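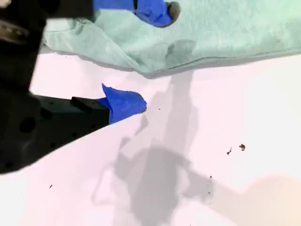

Curside laundry room reopens with folding tables and a towel shelf for everyone

The laundry room at Curside is open again, and if you have ever tried to fold a bath towel on top of a running dryer you will understand why there was a line at the door before 8 in the morning.

The room, on the ground floor of the old Lucero building in Goltthorpe, closed in January so the floor could be releveled and the plumbing behind the back wall replaced. Neighbors had been asking for a proper place to fold for as long as the washers have been there, and this time they got one. Two long white tables now run down the middle of the room, smooth on top and high enough that you can stand up straight while you work. What a difference! A fitted sheet can be laid out flat from corner to corner, and there is still room at the other end for a person sorting socks.

The washers and dryers are the same ones as before, with new hoses and new door seals. Prices have stayed where they were. The change machine is back too, moved closer to the entrance, and the soap dispenser that used to stick has been taken out.

The part people were talking about most on opening morning was the towel shelf. It runs the whole length of the window wall and it is stocked with clean towels that anyone in the neighborhood can borrow or simply keep. They come from the Cukska towel drive, which asked households to go through their linen closets and bring in whatever they had too much of. The drive had hoped for a few hundred towels and ended up with nearly 2,000, in every color and every state of fluffiness. Beach towels, dish towels, guest towels still folded the way they came from the store, and a great many of the soft terry kind in the pale greens and pinks that every bathroom seems to have had at one time.

All of them have to be washed, dried, checked and folded before they go out, and that work is being done right in the room, during the quiet hours after lunch. Thin or frayed towels go into a separate bin for the animal shelter, which is always short of them. Anything with a good hem and some life left in it goes to the tables. Small marks are fine. A towel with a faint spot that won't wash out can still dry a dog or a car or a muddy ten-year-old, and there is a basket for those by the door, help yourself.

By closing time on opening day, 262 towels had been folded and shelved. The rest are waiting in bags in the storeroom and will come out a load at a time over the next few weeks.

There is a house style for the folding, worked out after some lively debate. Bath towels are folded in half the long way, then in half again, then in thirds, so that the rounded edge faces out and the shelf looks tidy from the street. Hand towels are done the same way without the second fold. Washcloths get folded once and stacked. People who grew up rolling their towels made a strong case, and the rollers have been given the bottom shelf, where the beach towels live. It looks great, it has to be said, and the big striped ones do sit better that way.

Anyone who wants to lend a hand with the folding can come by between 1 and 4 in the afternoon. No sign-up, no experience needed, and you can stay for one towel or a whole bagful. It is pleasant work. The dryers hum, the windows let in plenty of afternoon light, and a towel straight out of the machine is about the nicest thing a person can hold at that time of year. A few of the regulars who came in to do their own wash on opening day were still there two hours later, working on somebody else's.

Pinching the corners matters, as the newcomers quickly learned. If you grab a towel in the middle it bunches up and you spend twice as long smoothing it out again. Find two corners on a short side, give it one good shake, lay it on the table and work from there. Everyone gets the hang of it by the third one.

A few practical notes for those planning a visit. The side door on the parking lot is now the main entrance, and the step there has been replaced with a ramp, so carts and strollers roll right in. The tables are for clean laundry only, so please sort your dirty things on the bench by the washers. Bags and baskets should go underneath and not on top. The restroom is at the end of the hall and the key is no longer needed.

More towels are welcome once the storeroom has been cleared, and a notice will go up on the door when that happens. Until then the Cukska drop-off box stays closed, so please hold on to yours a little longer. Sheets and pillowcases can't be taken at all for now, although there is already talk of a second shelf on the opposite wall if the first one keeps moving as quickly as it did on day one.

And it did move quickly. Families took towels for the pool, a swim class picked up a whole stack, and one household that had just moved in down the street went home with a matching set in mint green, which somebody had spotted in three different bags and put together on the spot.

The laundry room is open daily from 8 in the morning, with the last wash at 7 in the evening. The towel shelf keeps the same hours.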